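Gripper Upkeep Technician, Part-Time
Ravley, Festness site
Posted March 3, 2023

Ravley is hiring one person to look after the hand-held grippers we use for packing work at home desks. You would report to Troels Kirkegaard. The job is 30 hours a week, with 2 of us already on the bench.

What you would look after
Black two-jaw grippers with blue finger pads, used in pairs over a desk and an open cardboard box.
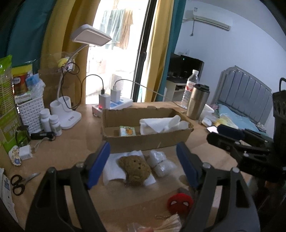

Daily work
Wipe the pads and replace any that lift at the edge. Check the pivot screws on each jaw and tighten by hand. Open and close the jaws fully before handing a unit back. Log every part by serial number.

Soft goods, bagged cotton swabs and small packets are typical loads, so pad grip matters more than force.

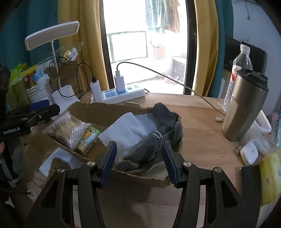

What we ask for
Experience with small linkages or bike, camera or printer repair. Steady record keeping. Training takes 7 days, paid.

To apply
Send a resume to Boris Ionescu at the Festness office. The job runs through October.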